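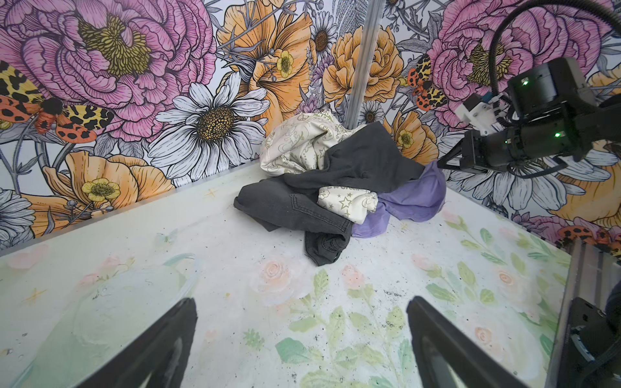
Op shop talk — Cilthorpe library, 19 April 2021
Slot is 20 mins incl questions. Keep moving.

Start: hands up who's dropped a bag off at an op shop since Christmas. Hands up who looked in the bag first.

Why I'm up here. Eight years in the back room at Kinsella Street. Sorting, not the till. Don't do the long intro, they've got the flyer.

What comes in
- 87 bags over the long weekend. Say the number then stop, let it land
- most of it good. Say that early or people get defensive
- clean cotton, kids stuff, denim — gone in days
- the rest: pilled jumpers, single socks, thongs with the plug gone
- wet bags left out overnight. One wet bag ruins the ones under it

The tip bill (slow down here)
What we can't sell we pay to dump. $300 last month, $500 in August because everyone cleans out the shed when the weather turns. That money was meant for the food pantry.

The mate test
Would you hand it to a mate, as is, no apology? Donate. If you'd say "it's just got a little mark" — no.
Buttons missing is fine if the button's in the pocket. Zips, not fine. We don't have anyone to do zips.

Washing
Wash before you bring it. We have no machine, people always assume we do. Dry it right through, esp towels. Mothballs — please no. Smell never leaves and it gets into evrything on the rack.

Labels bit
Pass round the two coats. Burano first (the wool one, lining re-done, sold twice and came back twice). Then the Etik, looks dearer, seams already going. Ask which they'd pay more for. Usually they get it wrong, be nice about it.
Point is: turn it inside out. Seams, hems, underarms. Ignore the tag till last.

Mending
2 things worth learning: sew on a button, fix a dropped hem. Ten minutes each. Don't do the darning story unless there's time, it runs long.

Rags
Old tees and flannelette are good rags. Mechanics in town will take them, ring first. Cut off buttons and the collar. No polyester, doesnt soak up a thing.
Undies and bras: bras yes if clean with hooks working. Undies only new with tags. Someone will laugh, carry on.

Timing
Bring winter stuff in now. Not in spring when we've got no room. Mon to Fri mornings, door on the lane side, ring the bell. If we're shut take it home again.

Questions that always come up
- do you pick up? No. Furniture yes, clothes no
- do staff get first go? We pay shelf price, same as you
- school uniforms? Current logo only
- doonas? Check with the vet, they're often after bedding

Finish: sign-up sheet by the urn, mending table starts after the school holidays. Bring own scissors. Get the coats back off the front row!!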